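Packaging and Everyday Goods, session 3: The corrugated box

Last week we dealt with sacks, barrels and crates, and I promised you something lighter. Corrugated board is mostly air, so I have kept my word.

The idea is old and a bit silly. You take a sheet of paper, which is floppy, crimp it into waves, and glue it between two other sheets of paper, which are also floppy. The result will carry a stack of tinned tomatoes. Engineers explain this by distance: the two outer sheets (liners) are held apart by the wavy one (the fluting), and it is the gap that makes the board stiff. Students who want the mathematics should take Leena Ruotsalainen's module and leave me in peace.

Learn these words for the exam:

Liner – the flat outer sheet.
Fluting – the wave in the middle.
Single face – one liner, one fluting. Good for wrapping, hopeless for boxes.
Blank – a box that has been cut and creased but not yet put up. 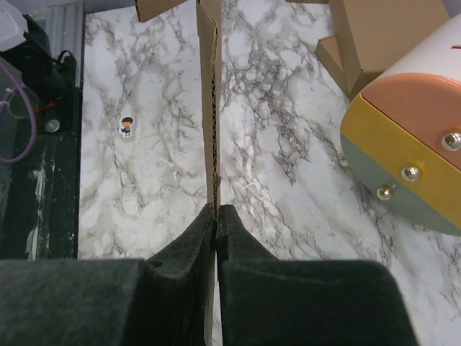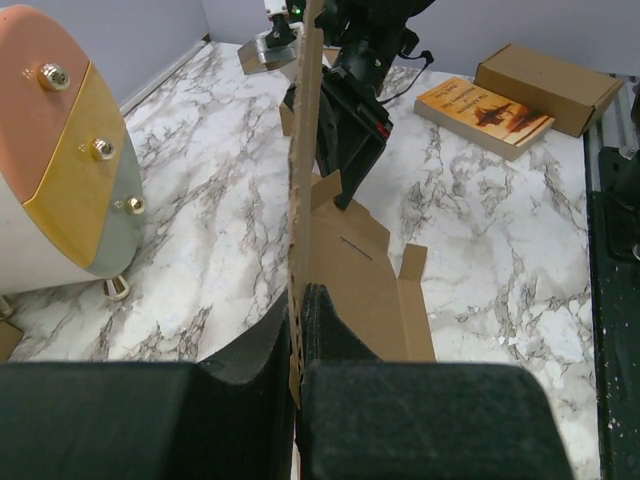 Direction matters. Flutes in the walls of a box normally run up and down, like a row of small columns. Turn them sideways and the wall folds under load much sooner. In the seminar we shall read the letters of the Kornmont packing works, whose foreman ordered 945 boxes with the flutes running the wrong way and then blamed the damp for an entire November. He may have been partly right. Damp board loses a good deal of its strength, and warehouses are seldom as dry as their owners claim.

Reading: Vermeulen, chapter 13. Skip the poem.

Essay: 60 lines on any box you have at home. Hand in by Thursday, April 27, 2023. Please don't hand in the box.

3 comments

Chantelle Mofokeng: Is single face on the exam or only in the list?

Lauri Kettunen: It's in the list, and the list says exam.

Ilari Pesonen: Chapter 13 is missing from the library copy. The poem is still there.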